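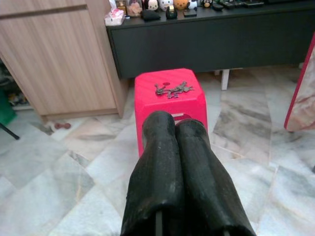
4. Moving a saved game to another console

Use this section to copy your Rurnesard progress from one Clutberg console to another. Both consoles must run system version 701 or later.

1. On the old console, close the game and open Settings > Storage > Saved Games.

2. Select Rurnesard, then press Options and choose Copy to Drive. A save file can take up to 2,000 MB.

3. Wait for the message "Copy complete" before you remove the drive.

CAUTION: Do not turn off the console while the light on the drive is blinking. The save file may be damaged.
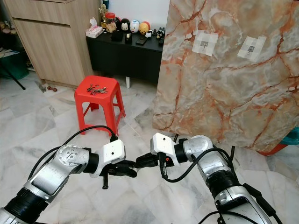 4. Plug the drive into the new console and sign in with the same Udex account.

5. Go to Settings > Storage > Drive, select the file and choose Restore.

6. Start the game and pick Continue. Check your character's level and the last quest in the journal.

Note: Each account has 8 save slots. If they are all full, you will be asked to pick one to overwrite.

Note: Mods are not copied with the save. Download them again from the Mocanu menu before you load the game.

If error 4 appears during step 5, the save belongs to another account.

Guide text: Areti Chatzigeorgiou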